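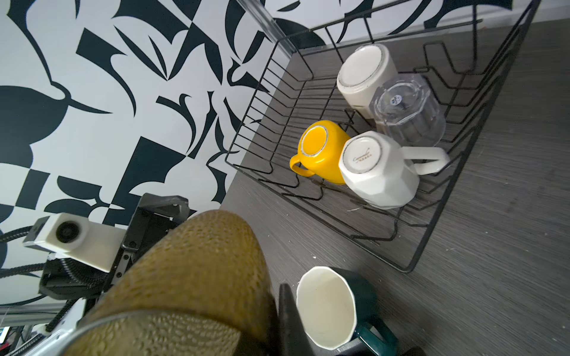 Nazma Talukder wrote that a dish rack should be emptied before anyone goes to bed, and that a household which leaves its mugs out overnight has simply moved its cupboard onto the counter. Her comment arrived under the March entry on this site, and it deserves a proper reply.

The position of this household has been revised accordingly. For 17 years, first in the flat on Haque Street and now in this kitchen, drinkware was dried by hand and returned to the shelf at once. The practice has been discontinued. Mugs and glasses are now placed upside down in the black wire rack on the gray counter and are left there until the following morning. The rack is emptied before breakfast, by whoever puts the kettle on.

Certain rules remain in force. Drinkware is washed first, in clean water, before plates and pans. Mugs are set down with space between them. The yellow mug is permitted in the rack on the same terms as the others, despite representations made by its owner, who would prefer that it be kept on a hook. Labels on the bottoms of new glasses should be soaked off before first use. This rule is not being followed, and members of the household are reminded of it.

The question of a tea towel beneath the rack was also raised. A towel was used during the spring and withdrawn after three weeks, as it stayed damp and had to be changed more often than the bedding. The counter is now wiped each morning when the rack is lifted. The wipe should extend to the strip of trim along the wall, where water tends to collect.

Ms. Talukder further inquired whether a cabinet with a built-in drainer had been considered. The Jeltau model was measured and found to be too deep for the space. No purchase is planned this year.

Comments on the storage of lids, promised in the previous entry, will be addressed separately.

Posted 8/6/23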